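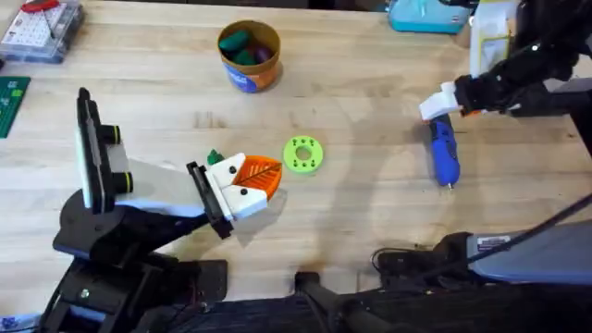 *A two-arm bench cell at Brinwood, with a leaf-shaped part in one gripper and a handheld rotary tool under the other.*

Brinwood has stopped all powered-tool work on its two-arm bench cells after a gripper lost its hold on a running rotary tool during a trimming job in January. The tool rolled across the bench and came to rest against a parts tray with its bit still turning. There were no injuries. The operator, who was outside the marked area, cut power at the wall switch.

The fault was traced to the way the cell controller handled a brief loss of motor feedback, according to an internal report by Oanh Quách, who runs controls at the site. The controller, supplied by Workneh, lost the position signal from the tool-side gripper for 40 milliseconds. When the signal came back, the software treated the gripper as newly started and sent it to its home position. On these grippers, home is fully open.

The arm itself did what it was set up to do and held still. The tool was not wired to the cell's stop circuit. It runs on its own battery and has its own switch, so a stop command to the arms has no effect on it.

"The stop chain covered the arms and left out the one thing on the bench with a sharp bit in it," Quách wrote in the report. "We had a written step telling the operator to switch the tool off before reaching in. We had no step for the tool leaving the gripper."

**Cause of the signal loss**

The feedback cable on the failed gripper had worn through its outer jacket where it passes the last wrist joint. The shield was broken and two of the signal wires showed bare copper. The cable is rated by Mirnevard, which makes the wrist assembly, for replacement at 3000 hours. The cell's log put it well under that figure, but the log counts only the hours the arms are moving under program. It does not count hand-guided teaching, when the wrist is often bent close to its limit.

Thoa Đinh, a maintenance technician, went back through the fault records for the same cell and found more than 1000 short feedback dropouts over the previous two months. Nearly all lasted a few milliseconds and were cleared by the controller without a message on the operator screen. The dropouts became longer in the final week. The controller writes them to a file, but the screen shows a warning only when a dropout goes past a set limit, and that limit had been left at the factory value.

Five other wrist cables were pulled for inspection. Two had wear at the same point, though neither had reached the wires.

**Changes so far**

Workneh has sent a software update that keeps the gripper at its last commanded force after a dropout and asks the operator to confirm before any homing move. The update also stops homing while a part or tool is marked as held. Brinwood has loaded it on one cell and is running it with dummy weights in place of tools.

On the hardware side, the wrist cable has been moved to the outside of the joint with a larger bend radius. Teaching time is now added to the service log by hand until the counter can be changed. The warning limit has been lowered, and repeat dropouts now stop the job no matter how short they are.

Powered tools will need a tether and a remote cutoff tied to the stop circuit before they go back into a gripper. Hoken, which builds the tool mounts for the site, is working on a bolt-on holder that would take the place of the finger grip. A first version fit the tool body but covered its vent slots – it was sent back. A second is due for a fit check.

Pick-and-place work and manual teaching without powered tools were not affected and have continued. Trimming has moved to a manual bench for now.

The report leaves one item open. In bench tests with the old software, the same dropout caused the gripper to home only when the arm was paused. With the arm moving, the gripper stayed shut. Workneh has asked for the full controller logs and has not said whether other cells using the older version will need the update.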